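El desayuno que lo cura todo

Cammont vende su avena fermentada a 13 euros la bolsa y promete, en letra bastante grande, un intestino nuevo en febrero. Pregunté por el estudio. Me mandaron un folleto con 658 participantes y ningún grupo de control.

Hanne Ladefoged, nutricionista, lo leyó en el tren y me contestó con una sola palabra: «Avena». Riaan Hendricks, que lleva la marca en España, insiste en que los clientes repiten. También repiten los del horóscopo.

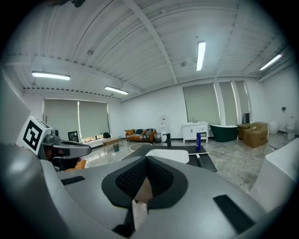 Yo aguanté hasta el jueves.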